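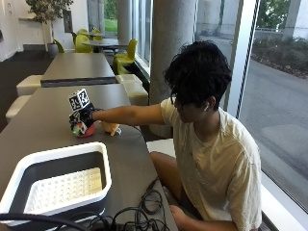

Vagas para participantes — sessões de arrumação de objetos à mesa

A Dalport procura pessoas para sessões de arrumação em Prestberg. O trabalho é feito com as mãos, sentado a uma mesa comprida: pegar em objetos pequenos, mudá-los de sítio e arrumá-los num cesto.

Requisitos
Ter mais de 18 anos
Poder estar sentado durante períodos de 30 minutos
Não usar anéis nem pulseiras nas sessões

Condições
5 sessões por pessoa, às terças-feiras, com início às 14 horas. Roupa confortável, de preferência de manga curta. O pagamento é feito no fim da última sessão — quem faltar a uma pode repeti-la na semana seguinte.

Inscrições com Nazmiye Aksoy, na receção da Dalport, até ao fim de fevereiro.

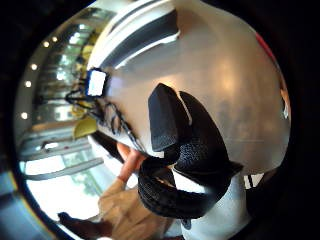 Barış Dursun respondeu que o primeiro dia lhe cansou mais os ombros do que as mãos, e que convém regular a altura da cadeira antes de começar. Perguntou também se quem já participou pode voltar a inscrever-se. Pode, desde que o indique na ficha.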